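Unit 11 – Planning and budgeting for a first robot cell
Course notes, October intake
Prepared by Ohemaa Mensah. Costing sheets by Osaze Okoro.

Read these notes before the workshop and bring your own draft budget. Last week's reading on risk assessment is assumed. All amounts are in dollars, before tax.

1. Where the money goes

Students usually start with the price of the arm. For a small bench cell the arm is often less than half of the first-year spend. The rest goes to the gripper, the mounting, the safety work, software licences, training, spare parts and the hours of whoever gets the thing running. Labour is the line most often left blank, particularly when the work will be done by people already on the payroll. Put it in at their hourly cost anyway.

Our running case is Dillby, a kitchen that packs plated lunches. The owner, Amerley Lamptey, wants one arm to handle whole fruit and vegetables at a single station. She has a fixed sum for the year and no automation staff. Three suppliers have been asked to quote: Goka, Kuveck and Lawal.

2. Write the task down first

A quote is only as good as the task description it answers. Before you contact anyone, write one page covering:

What is picked up, with the smallest, largest, softest and heaviest item.
Where it starts and where it goes.
How many per hour, and for how many hours a day.
What happens when a pick fails.
Who clears the fault.

Dillby's first attempt said "fruit and veg, mixed". Goka quoted for a two-finger gripper on that basis and Lawal quoted for suction. Neither was wrong, but the prices could not be compared. The second version named the items and gave a weight range for each, and it said the gripper had to come down over a plate without touching the rim or whatever was next to the item.

3. Test the idea in simulation

Simulation belongs in the budget as its own stage, with its own hours and an end date. At this stage you are checking reach, clearance at the plate, wrist angles and whether the arm's own links get in the way of the next item. You can try a different table height in an afternoon. Doing the same with a bolted stand means a fabricator and a second invoice.
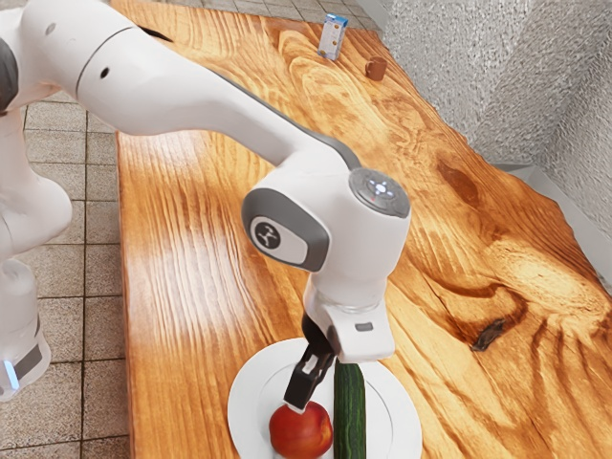 Allow time for building the models as well. A round fruit and a long cucumber need different approach angles and different finger openings, and each new item on the menu adds a bit more work. For Dillby we allowed 13 hours for modelling and two days for reach and clearance trials.

Be careful with what you conclude. A simulated grasp depends on the friction and softness values somebody typed in. It will tell you fairly reliably that the wrist can get there. It will not tell you how a ripe peach marks after being held, so keep a separate line for bench trials with real produce, including the produce.

4. Reading the quotes

Lay the three quotes side by side using the costing sheet. Move every item into the same row, even where the supplier has bundled it. If a row is blank for one supplier, ask. A blank can mean "included", "not needed" or "you will be charged later".

In the Dillby case the Kuveck quote looked cheapest until the freight and the gripper cable were added. The cable was $451 and appeared only in the terms on the back page. Ekua Wumbei found it when she worked through this exercise last year, and we have left it in the papers for you.

Rows that are often missed:

Spare fingers or finger pads
Stand, base plate and floor fixing
Power and network at the station
Guarding or scanner, if the risk assessment calls for it
Annual software renewal
Cleaning and wash-down covers
Operator training, including a second person to cover leave

5. Lease, buy or borrow

Leasing spreads the cost but ties you to a term. Check what happens if the menu changes and the gripper no longer suits. Buying used can work for a training room – less so on a line where a stoppage spoils food. Some suppliers will lend a unit for a short trial. Get the freight and insurance in writing before it leaves their warehouse.

6. Contingency

Use 15 per cent for a task you have simulated and bench tested, and 25 per cent for anything else. Show it as a separate row. Do not pad the other rows.

7. For the workshop

Bring the one-page task description, a filled costing sheet for two of the three suppliers, and a list of questions you would send back to them. Ayuba Dogbe will take the role of Dillby's bookkeeper and will ask where each figure came from.

Spreadsheets go in the unit folder by 9 am on the day. Late sheets can still be discussed but will not be marked.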